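Household Gadgets & Workshop > General > Can a machine do the chores yet?

Page 1 of 1

tinlid
Posted 6/18/20
Simple question, I hope. My other half has read an article saying we will all have a robot in the kitchen shortly and has therefore stopped emptying the dishwasher, on the grounds that it's a dying trade. I would like to be able to tell her either "quite right, one's on order" or "get your sleeves up". We have a Gostevitz robot hoover, which I like, though it has eaten 2 phone chargers and one corner of a letter from the council. Is there anything out there beyond hoovers and lawnmowers that does a job in the house? Folding, wiping, putting away, I'm not fussy.

brackish
Sleeves up.

Pellworm
You've already got a machine that washes the dishes, a machine that washes the clothes and, judging by the Gostevitz, a machine that opens your post. I'd say the chores have been automated for years and what's left is the fiddly bits between the machines. Carrying things from the box that cleans them to the box that stores them. That's all housework is these days.

tinlid
The fiddly bits are the whole of my complaint though. I've never minded the washing. I mind the forks.

Garth_on_nights
I'll answer for the shop floor, as it's what I know. I'm at a packing plant in Litesholm and we have two arms on the end of line 5. They stack cartons on pallets and they are superb at it. Same carton, same height, same spot on the belt, all night, no fag breaks. Last January someone upstairs changed the tape supplier and the new tape was shinier, and the pair of them stood there like ducks in a car park until an engineer drove over.

So yes, machines can do chores, so long as the chore never changes and the tape is matt.

Pellworm
Garth, that's a badly set up vision system, with respect. You can't write off the lot over a roll of tape. Ours picks mixed stock out of bins and it copes with shiny, matt, bagged, boxed, the works.

Garth_on_nights
How many picks does it do before someone has to go and have a word with it?

Pellworm
Last time I looked at the log it was 142.

Garth_on_nights
So if it were putting away tinlid's forks he'd be up out of his chair every few days. I've had lodgers better than that. I've had lodgers worse, too, to be fair.

Pellworm
142 is good! You're proving my point. A teenager wouldn't get to 5 without stopping to look at a phone.

brackish
A teenager knows what a fork is if you put it in upside down.

marrowfat
Can I put in a word for the people who'd really like one of these? My mum has bad hands. She can't grip a jar, she can't lift a full kettle, and if something goes on the floor it lives on the floor till I come round. I don't care whether a robot could do 142 of anything. If it could pick up one dropped spoon, slowly, while muttering, I'd remortgage. Every time I look into it I find either a toy or a video with the speed turned up.

The speed thing does annoy me. You look in the corner and there's a little "x10", and the man in the background is crossing the room like Charlie Chaplin.

tinlid
marrowfat, that's a far better reason than mine and I'm slightly ashamed of the forks now.

Moges
Long post, sorry, but I do this for a living so I've got views. I work on the software side of a two-armed household robot, on a project called Rurnix. Before you all ask, no, you can't buy one, and if you could you'd want your money back.

Garth and Pellworm are both right and are arguing about different animals. A fixed arm in a factory has had the world tidied up for it. Somebody has bolted it down, fenced it off, lit it nicely and agreed to hand it things in a sensible order. Pellworm's picker is a step on from that, and 142 between stoppages is nothing to be sniffed at, but the bin is always in the same place and it's always a bin.

A kitchen is run by people like tinlid. Things get left on the edge. The cup is on its side. There's a bit of fruit next to the thing you're trying to reach, and it rolls. And clear glass is a horror, it bends what's behind it and half the time the depth reading goes straight through and out the other side.

marrowfat, on the dropped spoon. Picking a thin thing up off a flat floor is one of the nastier jobs you could have chosen. You and I slide it to the edge of something or get a fingernail under it. A two-fingered gripper hasn't got a fingernail. It can be done, I've watched it done, and I've also watched it push a teaspoon the whole length of a skirting board with great determination. I wouldn't remortgage just now.

marrowfat
Thank you for a straight answer, even if it's a rotten one. Would a worse robot with a better fingernail be any use? She has one of those grabber sticks with a magnet on the end and it's the best thing in the house.

Moges
I think the grabber stick is ahead of us, yes, and the batteries last longer. Mesfin Negash, who sits opposite me, has been filing bits of plastic into a fingertip with a lip on it, which is your fingernail more or less. Works on cutlery. Doesn't like peas.

brackish
Who's asking it to pick up peas?

Moges
The floor is.

Pellworm
Question for Moges. Why not let the thing practise? Put it in a kitchen, lock the door, come back in a month. Surely it gets there in the end.

Garth_on_nights
Come back to no kitchen.

Moges
Garth has it. We do let it practise, but mostly in simulated rooms, where the crockery is free. We've got 800 of them, all different in some silly way, a cabinet here, a window there, pictures on the walls. You can leave it running overnight and in the morning see how many times it's knocked the fruit off. When it's passable at that we try it on a real worktop with real cups, and then it's bad again, though bad in a more educated manner.

Pellworm, before you say it, yes, some of it carries over. Reaching does, very well. Not hitting the cabinet with your own elbow does, fairly well. Squeezing things does not, as a simulated apple doesn't mind how hard you hold it and a real one has opinions.

Pellworm
I was going to say exactly that. But you'd agree it's a matter of time? Five years?

Moges
I'd agree it's a matter of time in the sense that most things are. Five years for something that carries a mug from one known place to another without supervision, I might have a small bet on. The dishwasher, all of it, in a stranger's house, with the wet Tupperware lids, no.

Garth_on_nights
Put me down for a pint against the mug as well.

tinlid
I read the bit about the Tupperware lids out loud and was told that if the professionals can't manage it then it obviously isn't reasonable to expect it of her. So that's gone well.

brackish
Sleeves up, tinlid. Yours, I mean.

marrowfat
Moges, what's it like from the robot's end? I always imagine it seeing the room the way we do, only in green with numbers down the side, like in films. Does it know where its own arms are?

Moges
No green, no numbers, sorry to disappoint. It knows where its arms are from the joints, to a hair, which is more than I can say for myself first thing. Knowing where the apple is takes a lot more effort, and much of the view is taken up by the robot's own white bodywork and one arm or the other. People forget that part. Try laying the table while wearing a wardrobe. One of the Rurnix kitchens, cup tipped over, fruit, glass bottle and all:
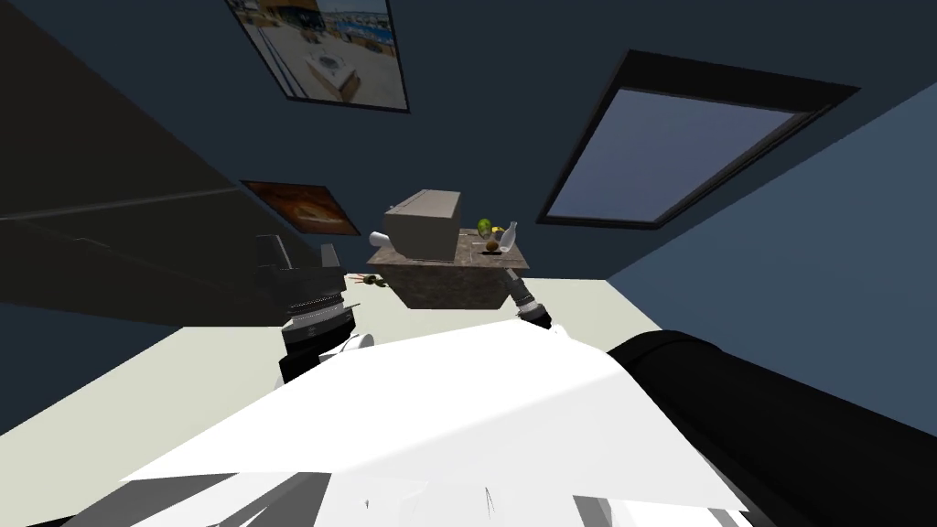

So when somebody tells you the hard part is the hands, they're half right. The hands have to find the apple first, and they have to do it with a shoulder in the way and the bottle standing next to it. marrowfat, I'll ask Mesfin whether he'd let a lipped fingertip go on the end of a grabber stick for your mum. It's a better use of it than peas.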